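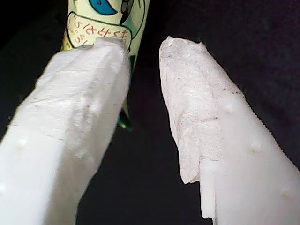
White fingers, padded tips, and the cone packet with the green point. Black cloth underneath.

Friday

In by half past eight. Niloufar had already cleared the bench and put the black cloth back down, so I could get straight on with the finger comparison. Three sets to get through: the Bouchard ones that came with the gripper, the Mandetti soft ones we have on loan, and our own white printed pair. Same arm, same controller, same items for each. We said we would do 70 picks per set and not change anything halfway, however tempting.

Bouchard first. Bare metal, flat faces, very even closing. They hold boxes and bottles well and I have no complaints there. With the cone packets they are poor. The faces only touch along one line and the packet turns as soon as the arm lifts, so it ends up pointing at the floor or comes out altogether. Got 41 good ones. I tried two more off the record with the force turned up and put a dent in the wrapper both times.

Mandetti after tea. Much kinder to the packaging, no marks at all, but they are slow to close and they bulge outwards, which means they knock the neighbouring item when things are packed close. 58 good. Rosalinda likes them a lot. I think she likes them more than the numbers do, but she is the one who will have to write it up for Prarnora and she has asked for another go on Monday with the narrower pair.

Then ours. The bumps on the fingers are there for finding where the finger is when the camera loses the tip, and they did that job. The tip pads are the trouble. The right one is looking a good deal rougher than the left, frayed round the outside and torn along the bottom, with grey bits stuck in it. The left is only creased. I decided to carry on with them as they were and note it down, as fresh pads would have made it a different test. 63 good. Most of the misses were the cone leaning over before both pads had hold of it.

I spent too long looking at the close-up camera in the afternoon. The view is very good for seeing what the pads are doing, and you can nearly read the writing on the wrapper (red hiragana in a sort of speech bubble, Niloufar read me a bit of it and we couldn't agree on the last part). What it can't do is see round the finger. The left tip covers a good piece of the packet, and the tracking drifts when that happens. I moved the light forward, which brightened the tops of the fingers and did nothing else. Put it back.

Log stands at 482 picks since we started at Purkent, counting the practice ones. Rosalinda reminded me the agreement says 4000 before anyone draws a conclusion — I had managed to forget that. We need to speed up or get a second arm, and I know which one is cheaper.

Controller froze once, about four o'clock, in the middle of closing. Restarted it and it was fine. Wrote down the time and the error code in the blue book.

To do: new pads for both fingers, cut from the same sheet this time. Ask Bouchard whether they sell a rubber face. Try the cones lying on their side. Find out who has the small torque screwdriver.

Home at ten past six. Rain, and the bus was full. Soup.

Bench diary | Contact | © All entries remain with the author | Back to top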